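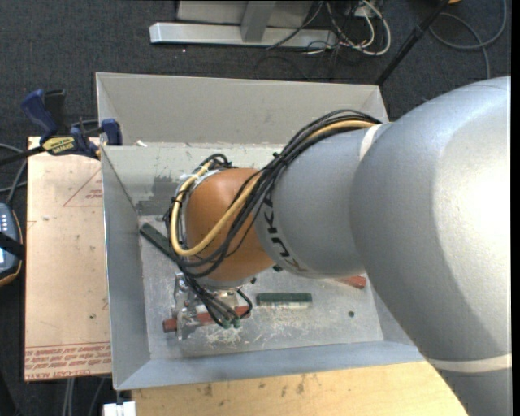 Figure 1. Bin-picking cell with KUKA arm. The gripper holds one block; other blocks remain on the bin floor.

Automation and Work, Unit 2: Bin Picking
Course notes, prepared by Dace Bite

1. The task before automation

Bin picking means taking parts from a container in which they lie in no fixed order. A person does this with little effort. The eye finds a part, the hand turns it on the way out, and the part is set down facing the right way. On a job description the whole sequence is usually one line: "load parts."

The case for this unit is the Fumholm plant in Flarkport, which makes fittings for shelving. Before the change, each operator on the feed line emptied bins by hand and placed parts in a tray. The plant log gives 655 parts per operator per shift. Operators also removed bent or chipped parts while loading. This second task was not written down anywhere.

2. What the cell does

The control software (Vamano) runs a repeated cycle: locate a part, choose a grip, move in, close, lift, place. Parts that lie flat and apart from each other are the simple case. Parts near a wall are harder, as the gripper needs clearance on both sides of the part and the arm must not touch the bin. Note in Figure 1 how much space the arm and its cable bundle take up over the bin, and that one block lies partly beneath the arm. A camera view taken with the arm in this position would be incomplete. Most cells therefore move the arm away before each new view.

Cables and hoses outside the arm housing bend with each move. They are a wear item and belong on the inspection list.

3. What changed for the operators

Loading time fell. Attention time did not fall by the same amount. In the first month the log shows 154 stops, most of them cleared by an operator in under 2 minutes. Typical causes were a missed grip, two parts lifted together, and a part left in a corner.

The operator's day is now split into short calls with waiting between them. Operators reported less strain in the wrist and shoulder. They also reported that it was hard to start any other task, given that the next stop could come at any time.

Sorting out bad parts moved down the line. The cell did not check for chips, and the packing station received them. Packing was given no extra time for this until March, when the shift lead, Tanner, had the check added to the station sheet.

4. Skills and pay grade

Clearing a stop requires the operator to lock out the cell, enter, remove the part, leave and restart. Training took roughly 15 hours per person. The pay grade was left as it was, under the title "feed line operator." Compare this with the setup technician grade discussed in Unit 1.

5. Terms

Cycle time: time from one pick to the next.
Stop: any halt that needs a person.
Residual task: work left to people after the main task is automated.
Hidden task: work done by people but absent from the job description.

6. For the next meeting

Write one page on a manual task you know well. List its hidden tasks and state who would do each of them if the main task were automated. Bring a printed copy.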